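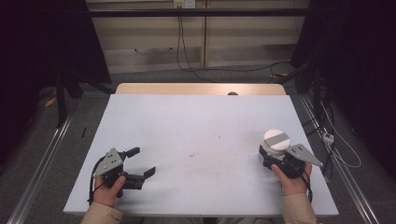

Issue 37, page 14

Come and teach a robot with your own two hands

5 min read

Dreltance is looking for people to join the fall round of hand-guided demonstrations at the Plaltlow building. If you like working with your hands, can stay patient through the tenth try at the same small job, and are curious about how machines pick up skills from people, please read on. We would love to meet you!

The work is easy to describe. You stand at a table with a gripper in each hand and do ordinary things: pick up a cylinder, turn it, pass it from one side to the other, set it down on its end. The grippers record how you move, and the recordings go to our learning group, who use them to train a pair of robot arms. You never have to write a line of code. What we need from you is good, natural movement, and plenty of it.

About the project

The project is called Zestness and it is in its second year. In the first year we did almost everything by remote control, with an operator at a desk steering the arms through a pair of handles. That still has its place, and you will get to try it, but hand-held grippers are quicker to learn and people relax into them much sooner. Last season's group left us with 3707 usable demonstrations. We are very proud of that number and we want to go well past it, with more kinds of objects and, above all, more kinds of people. Everyone closes a gripper a little differently. Some come in low from the side, some hover and drop, and the robots learn more when they get to see all of it.

What you will be doing

Most sessions are spent on two-handed tasks at the table. A task card tells you where things start and where they should finish, and the path between is up to you. One hand often holds while the other waits open, which feels odd for the first half hour and then stops feeling like anything. You will also reset the table between tries, mark a try as good or bad on the tablet, and write a line in the session log when something went wrong – a slip, a bump, a cable caught on your sleeve. Please don't hide the bad ones. We keep them, and some of our best work last year came out of a folder full of dropped cylinders.

Toward the end of the season there is a chance to move over to the remote control desk, where you guide the arms directly and watch them through a screen. It is slower and takes more concentration. Plenty of people end up liking it best.

Who we are looking for

We have 20 places. You should be 18 or older, able to stand for up to an hour at a time with breaks, and comfortable holding a light tool in each hand. Left-handed people are very welcome, as are people with small hands, large hands, or stiff fingers in the morning. If standing is hard for you, tell us when you write and we will set the table up for sitting.

Experience with robots is not needed. Past participants have included a baker, a piano tuner, several students and a retired bus mechanic, and the mechanic was frighteningly good. You do need to be able to follow a written task card in English and to be on time, as each session is booked with a partner who shares the station with you.

Hours and pay

Sessions last 2 hours and we ask for 2 a week, from October through to the end of the season. Morning sessions start at 9:30 and there is a late one at 5 p.m. for people with day jobs. Participants are paid by the session, training included, and the rate is in the information sheet we send to everyone who writes in. If a session is canceled on our side you are paid for it anyway.

Your first visit is a paid training session. You will get used to the weight of the grippers, practice opening and closing them without looking at your fingers, and run through a few short tasks with one of the team. Come in flat shoes and sleeves that fit close at the wrist. Leave rings and bracelets at home if you can.

What we record

We record the table, your hands and forearms, and the motion of the grippers. Sound is off. Your name is kept apart from the recordings, and you can ask to have yours removed at any point up to the end of the season. The consent form explains this in more detail and there is no rush to sign it on the spot.

How to apply

Send a few lines to the Zestness desk at Dreltance, or drop a note in the box at the Riedl Street entrance. Tell us which hours suit you, which hand you favor, and something you enjoy doing with your hands – knitting, fixing bikes, rolling dumplings, anything. A résumé is fine but we don't need one. We answer every message and will start offering training dates as soon as the first applications come in. Places are filled as we go, so early notes have the widest choice of hours.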